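Dilleck Table Cell: setup and upkeep

Hi, and welcome! These are the working notes for the Dilleck cell, the two-arm tabletop station we use for dish and cookware tasks. We love this little cell, and it pays back every minute you spend looking after it. The episodes live in the Fluvesen set (1,000 so far, 278 of them with a lidded pan).

Maintainers: Kuldeep Bhatt (arms, mounts), Aitana Calvo (table, props, recording)

Before a session

Check the bolts on both mounting plates, then jog each arm slowly through its range and watch the cables on the links. If a cable pulls tight at any joint, stop and re-route it. Open and close the gripper 16 times. Wipe the fingers with a lint-free cloth.

Place the dishes by grid cell, using the layout sheet.
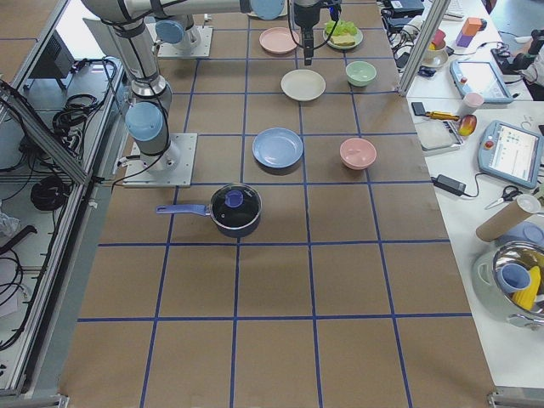
Dishes and covered saucepan on the taped grid, gripper over the table.

The tape is our whole coordinate system, so please treat it kindly! When a strip starts to lift, replace the full length and re-run grid_check. Patching a short piece shifts the line just enough to spoil placement (ask Aitana about episode 338).

Known issues

- Lid knob slips if the gripper closes off center. Lower the speed and try again.
- After a power cut, home the arms one at a time.
- Old Imrie config files still load but swap left and right. Delete them.

Changes in v16

New grip presets for bowls, and a much faster homing routine from Kuldeep. It's lovely, try it!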